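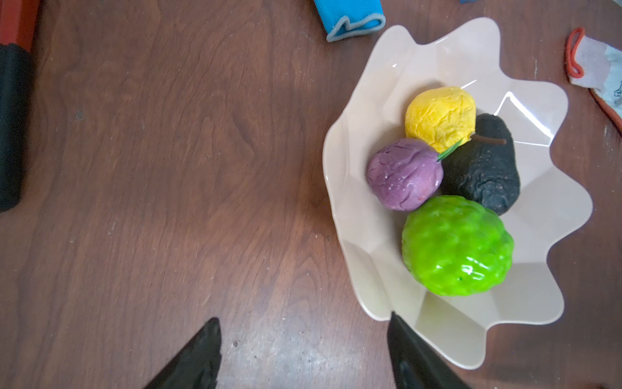 The Plurkora fruit, four pieces, in the scalloped bowl.

Review: Plurkora artificial fruit and cream petal bowl

I have never understood paying for fruit I can't eat. I also throw out a lot of lemons, so when the catalog from Nedico kept pushing a fake fruit set and a plastic bowl to go with it, I gave in and ordered both. The listing promises fruit "your guests will reach for." We'll see about that.

The bowl first. It is cream plastic with a wavy rim like a row of petals, and the inside is cut into facets that throw the light back at you. In the catalog it passes for glazed pottery. On a dark brown wood table it passes for plastic. I don't hate the shape, and the pale color does the fruit a favor, but the shine gives it away from across the room.

The fruit is a mixed bag. The purple one could be a plum if you are generous, with small pale flecks and a thin green bit sticking out of the top. The yellow one puzzles me. Is it a lemon? A mango? The skin is wrinkled like paper somebody balled up and then thought better of. The listing says "assorted" and leaves it there, so I can't even complain that I got the wrong thing.

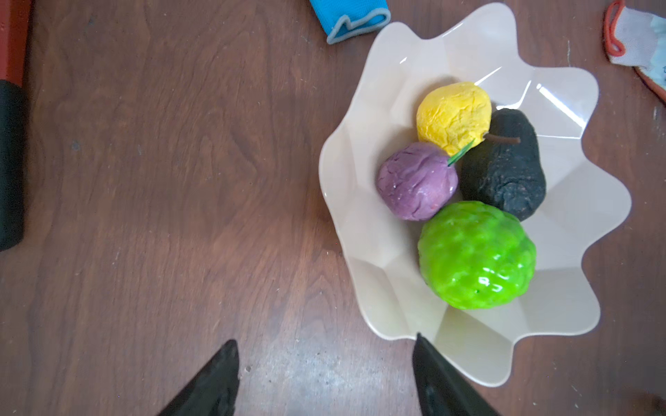

Fultport Home Pages, Vol. 15, No. 100

My favorite, and I did not expect to have one, is the black one. It is long and rough-skinned with a short brown stem that curls, and the dull finish is why it works. Avocado would be my guess. If the whole set had been done this way I would be writing a kinder review.

Then there is the lime-green one, the biggest of the four, covered in glossy bumps. I take it for a custard apple. The bumps are well shaped but the gloss is too much, and in strong light it gets white hot spots that pull your eye away from everything else. Turn it toward the wall if you can.

Four pieces leave a good part of the bowl bare, and they look better bunched together than spread out. The listing calls it a full centerpiece. I'd want at least a couple more before I used that word, and Plurkora sells the extras separately, of course.

I looked at the Ngui set last January and passed on it because every piece was shiny. This one is better by exactly one avocado. Buy it on sale, or skip the bowl and use one you already own.

Posted 9/15/20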